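Kitchen table

A kitchen table is a table kept in or next to the room where food is prepared, used for eating, for food preparation and for other household work. It differs from a dining table mainly in where it stands and how it is used. Kitchen tables are usually smaller and plainer, and their tops are expected to take knives, hot dishes and water.

Contents
1 History
2 Construction
3 Wood and finish
4 Size and height
5 Care and repair
6 Other uses
7 See also

History

In many older farmhouses the kitchen was the only heated room, and the table in it served for all meals as well as for butchering, baking and mending. Such tables were often made by a local carpenter from whatever timber was at hand. The top was commonly left bare so that it could be scrubbed with sand or soda, and for that reason old examples have a pale, slightly furry surface with raised grain.

In larger houses the kitchen table was a work surface only. Servants might eat at it, but the family ate elsewhere. These tables could be very long, with a thick top and deep drawers for knives and rolling pins.

Built-in cabinets with continuous countertops took over much of the preparation work during the twentieth century. The table stayed in many homes as a place for breakfast and homework. In small apartments it was often replaced by a folding leaf or a breakfast bar.

Construction

The usual form has four legs joined by an apron, a frame of boards set on edge just under the top. The legs meet the apron in mortise and tenon joints, or in cheaper work with metal corner brackets and bolts. Bolted legs can be taken off for moving but work loose over time and need tightening.

A solid wood top changes width with the seasons as the wood takes up and gives off moisture. If it is fixed rigidly to the apron it may split. Makers therefore use wooden buttons or slotted metal clips that hold the top down while letting it slide a little. Boards in the top run lengthwise and are glued edge to edge. A breadboard end, a narrow board running across the grain at each end, helps keep the top flat.

Trestle tables have no apron. The top rests on two end supports linked by a long rail, or stretcher, which leaves more room for the knees but gives sitters at the ends less space.

Wood and finish

Pine is cheap and easy to work but dents readily. Beech and maple are harder and close-grained, and are preferred where the top is used for cutting or dough. Oak is strong and widely used, though its open pores hold flour, and it stains black where wet iron is left standing on it.

Oil finishes soak into the wood and are easy to renew, but need fresh coats. Varnish and lacquer form a film that keeps out water and most stains. Once the film is scratched through, a local repair tends to show, and the whole top may have to be sanded back. Wax gives a soft shine and little protection against heat.
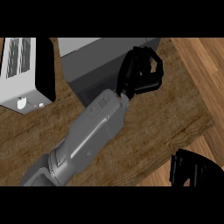 Size and height

Most kitchen tables stand between 28 and 30 inches high. This suits a seated adult but is low for standing work, so tables meant mainly for baking are sometimes built several inches taller. Each sitter is usually allowed 24 inches of edge. A square table for four can be as small as 36 inches on a side, and a gap of three feet between table and wall lets a chair be pulled back and a person pass behind it.

Drop-leaf tables have hinged flaps held up by brackets or swinging legs. Extending tables draw apart in the middle to take one or more loose leaves. Leaves stored in a cupboard often end up a different color from the rest of the top, which darkens or fades in daylight.

Care and repair

Spills should be wiped up promptly and the top dried along the grain. White rings left by hot or wet dishes are usually in the finish only and may be rubbed out with a mild abrasive. Dark rings have reached the wood and are harder to remove. Shallow dents in bare wood can often be raised with a damp cloth and a warm iron.

A table that rocks may have one worn leg or may be standing on an uneven floor, and it should be tried in a second spot before any leg is cut.

Other uses

Sewing, bookkeeping, model making and small repairs are commonly done at the kitchen table. The phrase "kitchen table business" refers to a firm run from home with little equipment.

See also
Butcher block
Dining room
Trestle table
Workbench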